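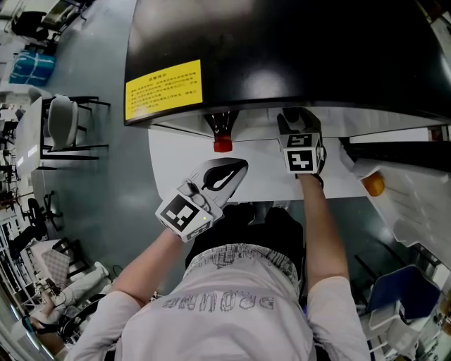
Left gripper keeps dropping out of tracking, and I think I've finally got it narrowed down enough to open a proper ticket. Both grippers are the handheld kind with the trigger housing and the marker cube at the base, running the Kirnesau tracking code on the shop PC. Left one is fine out in the open. The trouble starts when I reach in under the big black overhead unit to go for the bottle with the red cap. The green light on the left cube stays on, so I don't think it's power, but the pose jumps or freezes and the log fills up with "marker lost."

What I tried, in order:

Swapped the left and right cubes. Problem stayed on the left side! So it's not a bad print, which was my first guess (I'd already reprinted one, oh well).

Turned exposure down in the config. Helped a little. That glossy black face throws back a lot of room light and I bet it's washing out the markers when the cube gets close to it.

Recorded a long run, same reach over and over. 2,405 frames total, 2,250 with a good left pose. Doesn't sound terrible until you see that the bad ones come in clumps, right when the fingers are closing. Worst gap was 4 frames before the exposure change and I haven't rechecked since.

Reaching for the orange on the tray instead: no dropouts at all, either hand.

Update, later the same evening: Ritva looked at the log and asked if the smoothing window was still at 100. It was. I'd copied the config from the Sarnetti build and never touched it, so one lost marker was dragging the pose off for way longer than it should. Cut it way down and the freezes got shorter, but the jumps are still there.

Still to do: matte tape on a test patch near the left end (keeping it off the yellow warning label), and try the run again with the ceiling lights off. Dehua, if you still have the old calibration file from October, can you attach it here? Mine got overwritten.

Leaving this open.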